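Accueil > Lectures > Récits et témoignages

Les Routes de Tustico, de Venla Ikonen

Quel livre ! Je l'ai lu en 2 soirs, 137 pages sur les familles du voyage chassées d'un terrain à l'autre, et j'en sors remuée.

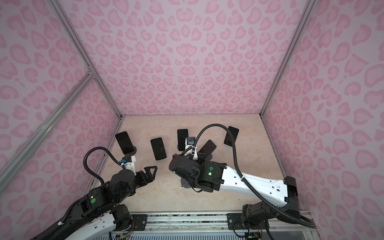 Faut-il connaître le sujet avant ?
Tout est expliqué au fil des rencontres, on entre dedans sans bagage.

Le chapitre sur l'école m'a bouleversée (la lettre de Merja à la mairie !).

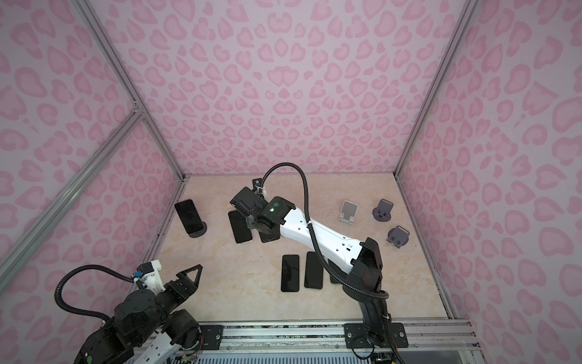
Les pages juridiques sont plus sèches, mais je les ai relues avec plaisir.

À lire aussi
Hiver à Kungate
Les voix de Turunen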